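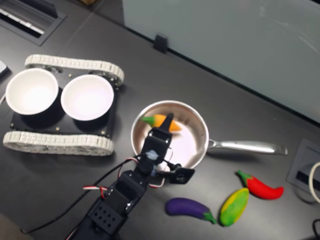 Mutua Mbwambo would rather talk about the misses than the hits, because the misses are where the new method learns the most, and the Narkow lab's latest round of results gives him plenty to talk about!

The method is called Nornik, and the idea behind it is wonderfully simple. A person guides the arm through a kitchen chore, such as getting a toy carrot out of a frying pan. Then the arm tries alone. Whenever it fumbles, the person takes over for just the few seconds that went wrong, and only those seconds go back into training.

With 60 full demonstrations and 158 of these short fixes, the arm finished 50 more trial runs than it did after training on full demonstrations only. Training took 2 hours on one desktop computer, so a school or a small workshop could try this too.

Shiny pans have long been a headache for camera-guided arms (all those reflections), and the team picked one on purpose. Toy vegetables stand in for real ones, with bowls on a small tracked base as the drop-off point. 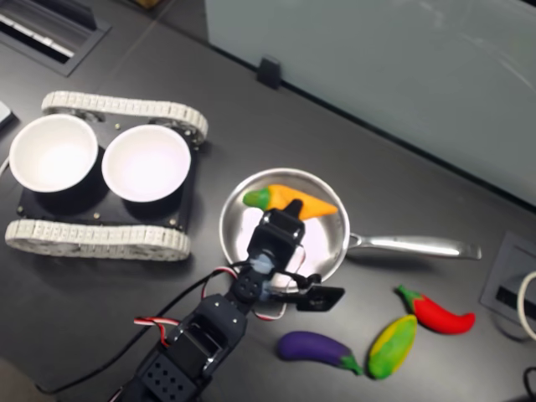
What comes next

The Whitfield group plans to repeat the work on its own arm in February, using the same toys and a different pan. Narkow will share its training code under the name Hamska, along with the recordings of every failed grasp. Eggplant trials are already under way, and the corn is next.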